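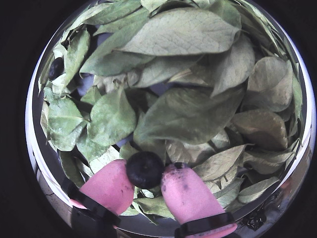

Hüsnü Işık has said more than once that he would prefer visitors to sit down before they read the wall text, and that anyone who wants to leave after 15 minutes should feel free to do so. The remark was made during the installation of his exhibition at Trekdale, and the gallery has since printed a version of it on the admission slip. It is a fair introduction to a body of work that asks for time and offers little in the way of spectacle.

The exhibition, titled Uçar, opened to the public on August 2, 2024, and occupies all three rooms of the lower floor. The title is a Turkish verb form that can be read as "flies" or "evaporates," and the artist has declined to choose between the two. The works were made during a long residency at Pollex, the print and paper workshop where Işık first came as a bookbinder's assistant and where he continues to keep a bench.

At the center of the first room is a set of 603 sheets of handmade paper, each bearing one line of a conversation between the artist and his late father. The two men spoke by telephone every evening for a period of years, mostly on practical matters: the price of heating oil, a neighbor's roof, the correct way to store onions. Işık kept notes in pencil on whatever was within reach. He did not think of the notes as material for art until he was asked to clear out a drawer.

Each line has been pressed into the wet sheet with metal type and left without ink. From the doorway the paper looks blank. The words appear only when the visitor stands to one side and the light from the window falls across the surface, and on overcast afternoons many of them cannot be read at all. The gallery considered adding lamps and, after a trial in May, decided against it.

The second room is given over to a sound piece, Flundow, whose title is a word the artist's daughter used as a small child for the noise of a bus door closing. Two loudspeakers stand at opposite ends of a carpeted floor. One plays a voice reading the father's side of the conversation; the other plays the pauses in which the son would have answered, recorded in the rooms where the calls took place. A refrigerator can be heard, and at one point a piano lesson through a wall. The piece lasts a little under an hour and does not begin again until the room has been silent for 3 minutes.

Critical response to Işık's earlier work has tended to place it within a tradition of artists' books, and there are good grounds for doing so. His first edition, a folded sheet that could be opened in two incompatible orders, was bought mainly by libraries. Yet the description does not account well for the present exhibition, in which there is nothing to hold and no sequence to follow. The sheets are hung in the order in which they dried. A question on one wall may find its reply in the opposite corner, or may have had none.

The matter of the father's consent has been raised, and it deserves a direct response. The calls were private, and the man who took part in them cannot be consulted. Işık's position is that he has published only half of what was said and none of what was meant. Several members of the family attended the preview. One aunt asked for a single line to be removed, and its place on the wall has been left open, with the two pins still in it.

The third room contains a table, a bench, and a bound volume in which visitors may write down the last ordinary thing they said to someone by telephone. The entries are not collected for any further work, and the volume will go to the Pollex archive when the exhibition closes. Those read by this magazine concerned parking, a dentist's appointment, and whether a door had been locked.

A catalog in an edition of 1,000 has been printed at Pollex, with a short essay by the artist and the full text of the sheets, this time in black ink. Işık opposed the use of ink for some weeks. He agreed to it on the condition that the pages be left uncut, so that each reader must take a knife to the fold and decide how much of the conversation to open.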